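3.2 Keeping the hand-held grippers in shape

I should say up front that most of this section is about screws. When we planned the Akley recordings I figured the hard part would be the objects, and I wrote a whole page about cartons and caps before we had recorded anything. Then I spent most of May with a hex key in my hand, so the screws get the space.

Our setup is two hand-held grippers, one per hand, each with its own camera looking down past the jaws. The person holding them does the sorting and the policy learns from what the cameras and the jaw encoders report (the training side is in Section 4). What matters for upkeep is that a small error in the jaw linkage goes straight into the data. If a bracket has a bit of play in it, the encoder says the pads have met while there's still a gap you could slide a leaflet into. You don't notice it in your hand at all!

Figure 3 was taken during the sorting task, which uses a mesh basket of medicine-style cartons and a spread of loose caps on a bed. We like this task for maintenance work too, as caps are unforgiving. A carton will let you get away with a sloppy grip, but a cap on a soft blanket just tips over and rolls under your finger pad.
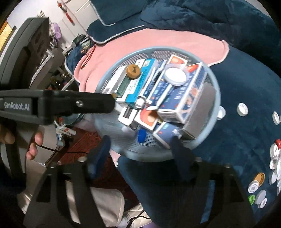
Figure 3. Sorting task, seen from a gripper camera. The dark blue fingertip pads are at the bottom, with the second tool coming in from the left.

The routine we settled on goes like this. Before a session I close both jaws by hand and look at the pads from the side, then check each of the fasteners along the brackets with the key. I go to finger tight plus a small nudge, no more, after I stripped one on the Penrose set and lost an afternoon drilling it out. Then I zero the encoders with the jaws shut, open them all the way, and shut them again. If the second zero is off by more than 8 counts, something is loose and I start over with the linkage. Saeed Najafi, who built the first pair of brackets with me, prefers to do the zero before the screws. We argued about it for weeks and the log shows no difference, so do it however you like.
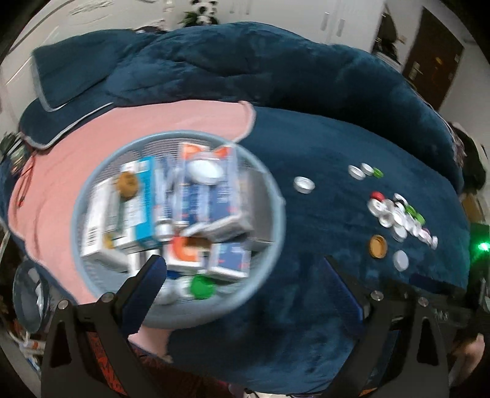
Pads wear in a way I didn't expect. The tip goes first, on the inner corner, and it goes faster on whichever hand does the cap picking. We swap left and right pads every 200 grasps and replace both after the 8th swap, even if one still looks fine. I used to mix an old pad with a new one to save money (they aren't cheap from Skereck), and the pair closed slightly crooked every time.

Cables are the other thing. We had 13 dropped recordings across the whole study, and when I went back through them all but two came down to the connector at the base of the housing working itself out during wide arm movements. A loop of hook-and-loop tape around the grip, with a little slack above it, took care of most of that. The Junik housings have a deeper socket and never gave us trouble, though they're heavier and my wrist complained by evening.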